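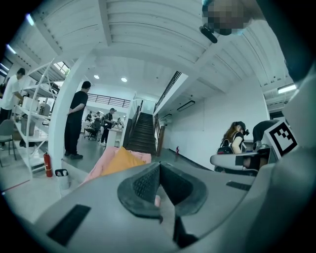
A fence is a filter. It stops some animals, slows others and lets the rest through, and the proportions depend on the height of the top wire, the clearance beneath the bottom wire, the spacing between them and how well the whole structure can be seen at the speed and in the light in which an animal meets it. Visibility is the property most often judged wrongly, as designers judge it with human eyes. Deer and cattle have two classes of cone cell where most people have three, and the long end of the spectrum is poorly separated for them. The pale pink cloth and the mustard-yellow one in the photograph at the head of this chapter are told apart by a person at a glance, mainly by hue. A deer would have to rely much more on the difference in brightness. Markers for wire are therefore selected for contrast with the background, and for movement in wind, before colour is considered.

This chapter deals with permeability: how it is defined, how it is measured in the field, and how it can be altered without losing control of stock. Chapter 10 covers the legal position of boundary fences and should be read with it.

13.1 Terms

A crossing attempt begins when an animal comes within a set distance of the fence and turns toward it. It ends in a crossing, a retreat or a period of travel parallel to the wire. Permeability is the share of attempts that end in a crossing, stated for one species, one season and one fence type. A figure given without all of these has little value. Animals that never approach the fence are not counted, so a line avoided altogether may score well on the few attempts it receives. 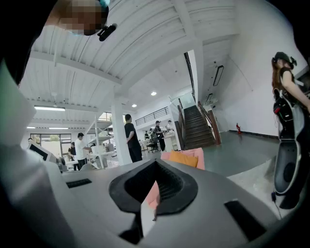
Parallel travel needs separate treatment. An animal that walks the wire for an hour and then crosses at a gate has made a successful attempt by the definition above, but it has spent energy and grazing time in doing so. Both the outcome and the time to outcome should be recorded.

13.2 The Dramani line

The main worked case is the Dramani line, a five-strand boundary fence between the Gimska lease and the Varo uplands. Mansa Darko's survey logged 1,214 attempts by mule deer along it, from first light to mid-morning. The data are used in three ways in this chapter: to calculate permeability by section, to compare sections with raised and unraised bottom wires, and to show the error introduced when snow depth is left out. Readers should have Table 2 at hand before starting the exercises.

Snow changes the fence as well as the animal. Drifted snow closes the gap at the bottom and lowers the effective height at the top, so a fawn that passed under the wire in May may have no route in winter, while an adult may find the jump easier.

Filed under: Rangeland & Wildlife > Fencing and Movement

© Gimamance Press | Contact us | Permissions | Back to top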